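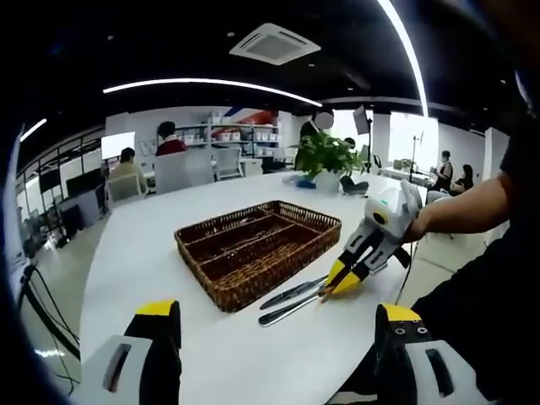 Segmenting first, policy second. Say this slowly, it's the whole talk. Raw demos come in as one long stream – pose, finger width, video – and the planner wants short skills with a start and an end. Our first splitter cut on finger width only. Works fine for a cup. Then cutlery: knife flat on a white table, yellow fingertips closing around the end of it, and the width hardly changes because the thing is so thin. Splitter sees nothing. Point at the knife. Ask the room where they would cut.

Zelinport – what it does
Name first, people keep asking. Zelinport is the ingest and labeling tool. Zonel is the planner downstream. Don't mix them up like in the Murnmont talk.
Three passes:
– sync streams, drop anything with a clock gap
– propose cuts from width, wrist speed and fingertip image together
– person checks the cuts, moves them if needed
Third pass used to be slow. Now keyboard only, no mouse. Show the shortcut list if there's time, skip if not.

Numbers slide
2,185 segments in the set as of 16/03/2025. 19 of them thrown out after review, all sync trouble. Say that these are segments and NOT full demos, somebody always asks.

Perception, the hard bit
Shiny metal. Depth is bad on it, so we stopped using depth near the fingers and went to a plain image crop at the tips. Crop is small, runs fast, and the model learns contact from how the tips look. Tray is worse then the table: long dark compartments, and when the fingertips dip into one the crop loses whatever is down there. Wrist pose has to carry it for those frames. Mention the blend weight, don't read out the formula.
Clutter too. Spoons, a fork, a knife in one loose pile, a chopstick off on its own across the table. Which one is the next pick? Tracker swaps ids when handles cross. We keep 7 frames of history before we let an id change. Tried 9, too laggy.

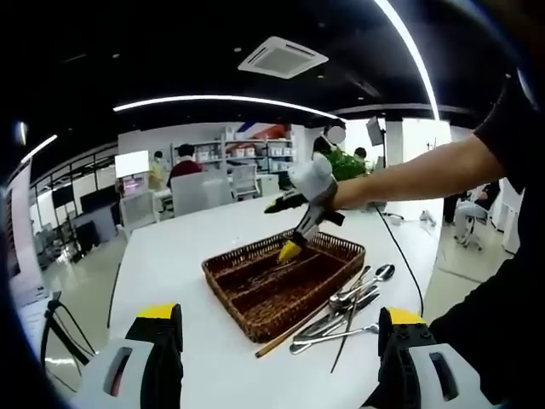
Planner hookup
Zonel gets skill name, object id, target slot. Thats it. No pixels cross that line. It asks for a slot, perception answers yes / no / can't see. "Can't see" was added late and fixed more bugs than anything else we did. Before that a blocked view came back as "no" and the planner just went looking for another slot, forever.
Retry rule: two tries, then back off and look again from higher up.

Known problems – be upfront
Left-hand and right-hand streams drift apart on long recordings. Resync on every segment start for now. Ugly.
Chopsticks still get labeled as knife handle sometimes.
Michalík branch has the new tracker, not merged. Aim is May, don't promise.

Questions
If asked about real-time: splitter is offline, tracker is live.
If asked about code: Zelinport yes, Zonel not yet. Leave repo slide up while packing the laptop.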